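Valdale Early Learning Center
Playroom and Toy Safety Checklist, with Inspector's Comments
Period covered: May

1. Exits and walkways
Status: Satisfactory
Both exits open fully from the inside without a key. The coat rack beside the north exit narrows the walkway and should be moved to the opposite wall before the next inspection.

2. Furniture and anchoring
Status: Action required
The tall bookcase in the Buto Room is secured by one bracket only. A second bracket is to be fitted, and the top shelf kept clear until the work is done. Chairs and low tables are sound.

3. Blocks and small toys
Status: Satisfactory, with comment
Painted items are checked by hand for chips, splinters and raised edges. Any item that fits wholly inside the small-parts tester is removed from rooms used by children under three. Blocks are wiped down at the close of each day and air-dried before storage.

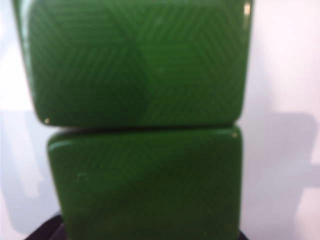
Hildegard Bauerfeind asked that the small-parts test be repeated whenever a set is moved from one room to another, as the Arer Room now takes younger children in the afternoon. The request is accepted and has been added to the room transfer form.

4. Electrical outlets and cords
Status: Action required
Two outlet covers are missing in the Arer Room. The cord of the window blind hangs within a child's reach and must be tied to its cleat - a temporary knot is not acceptable.

5. Table surfaces
Status: Satisfactory
Tables are to be free of cracks, lifted edging and cleaning residue. Spray bottles must be returned to the locked cabinet before children enter the room.

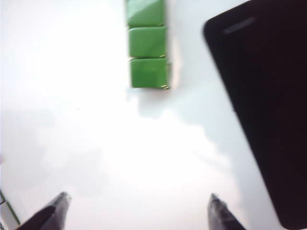
6. Storage and load limits
Status: Satisfactory
The loft above the office is rated for 1,000 pounds. The load limit sign is in place and readable. Folding cots are stacked flat, and the ladder is locked when not in use.

7. First aid and records
Status: Action required
The kit in the Núñez Room lacks adhesive bandages and a cold pack. The accident log is complete and signed. Work order 345, for the playground gate latch, remains open and is carried forward to the next checklist.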